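Teaching a two-armed robot by remote control, without fooling yourself

The sales pitch for teleoperation is that anyone can put on the gloves, do the job a few times and walk away with a trained robot. I have my doubts. We kept 1328 of the 2192 demonstrations we recorded in Premitz, and the ones we threw out taught me more about the method than the ones we kept. These are the steps I use now.

Step 1. Pick a job with a clear finish.
"Handle the paper" is hopeless. "Bring both hands to the sheet, close on it, lift, put it back on the table" can be taught. Write the start and the finish in one sentence each. If two operators read them and do different things, rewrite them.

Step 2. Set a resting pose.
Every demonstration should begin with the hands in the same place, clear of the thing you want moved. I like a printed grid for this work. You can line fingertips up with the squares, and when the sheet has moved between takes you can tell by how much.

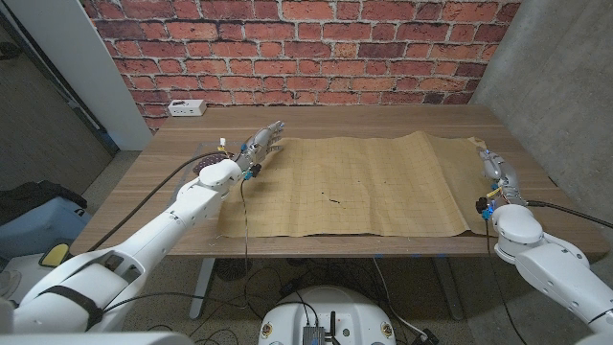

Ghazal Soltani disagrees with me on the resting pose. Start every take from the same spot, she says, and you get a robot that only works from that spot. She would have the operator begin somewhere new each time and let the learning sort it out.

She has a point, up to a point. My compromise is 17 takes from the fixed pose, and only then do I start moving things. If the robot can't copy the boring version, variety won't save it.

Step 3. Calibrate the gloves at the start of each session.
Noltivance, our glove software, offers to reuse the last calibration. Say no. Open your hand flat, make a fist, then touch your thumb to each finger in turn and watch the robot do the same. A thumb that lags will ruin a whole afternoon of pinches and you won't notice until playback.

Step 4. Move slower than feels natural.
There is a delay, whatever the brochure says. Reach, stop, let the hand catch up, then close.

Step 5. Check the wrist view before you trust a take.

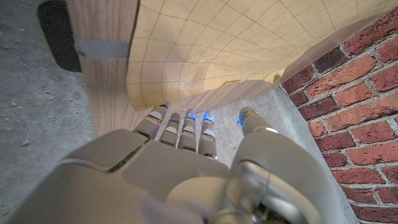 Operators watch the main view and forget that the policy may be learning from the wrist camera as well. Play both back side by side. What I want from the wrist view is the fingers and the work together at the moment that matters. With the fingers fanned and the thumb standing apart from them, you can judge the opening of the hand against the edge of the paper, and the blue lights at the tips make the digits easier to follow – though the leftmost finger has no obvious glow, so go by its outline. If you can't make out the contact, mark the take as doubtful.

Step 6. Throw takes out the same day.
I sort them in Wudano into keep, doubtful and delete. Doubtful goes to a second person. Don't rescue a fumbled grasp by trimming the clip – the recovery at the end will still be in there, and the robot will learn the fumble's way out.

Step 7. Test early.
Train on a small batch and run it 6 times before recording any more. If it fails the same way each time, go back to Step 1 and read your two sentences again. The Chambi setup we tried in February scored its own runs, and it was far too kind to them. Score yours by hand, with the finish sentence in front of you.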